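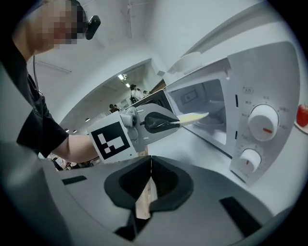 The left gripper let go of nothing for most of Tuesday, and it took us until Wednesday lunch to work out why. I run the kitchen tasks on the Grokari project, where we use hand-held grippers to record people doing ordinary jobs so an arm can learn them later. Putting food in the microwave is one of the worst jobs on the list. The fingers are black and rounded at the front, the slice is thin and pale, and the person holding the gripper has to reach past the open door and get it into the cavity without catching the edge. The marker card on the side of the gripper is meant to tell us where the hand is the whole way in. The little camera behind the finger is meant to tell us everything else.

The fault was in the finger travel. Squeeze the trigger and the fingers closed. Release it and they stayed closed for a second or so, then sprang open. On a sponge or a cup you would hardly notice. On something thin, the person doing the task lets go, nothing happens, they start to pull back, and the thing comes back out with them and drops on the bench or the floor.

Kirsten Leclerc spotted it first. She had done 10 runs and six of them ended with the food on the wrong side of the door. She thought she was doing it badly and didn't say anything until the break, and I wish she had, but I also know I'd told everyone that morning to stop fussing with the hardware and get on with it. So that one is on me.

My first guess was the pads. They pick up grease and crumbs and go tacky. I wiped them down and it made no difference. My second guess was the return spring, so I swapped it with one from the spares box. That seemed to help for a little while and then it was back to sticking.

Ginette McKinnon took the whole thing apart on Wednesday morning. There is a small plastic slider inside the housing that carries the finger, and it had a crack along one edge. When the crack opened up under load it grabbed the rail. Let the load off and it hung there until the spring won. You could not see any of this with the cover on. She checked the other units as well and found the same crack starting in two of them, all from the batch we printed in December with the Zerkberg filament. The older ones are fine.

We have pulled the whole December batch. I went back through the recordings and flagged 61 runs as bad, including some that looked all right at normal speed – you have to step through the release to see the delay. I would sooner throw them out than have the arm learn to wait a second and give a tug.

Changes for now: the slider gets checked every morning before anyone records, with the cover off. If a gripper drops something twice in a row, it goes in the red bin and you take another one. And if it feels wrong in your hand, say so straight away, whatever I said at the start of the day.

New sliders are printing over the weekend. Ginette has made the wall a bit thicker along the edge that cracked and rounded off the inside corner. I'll post again once they've had a proper week of use.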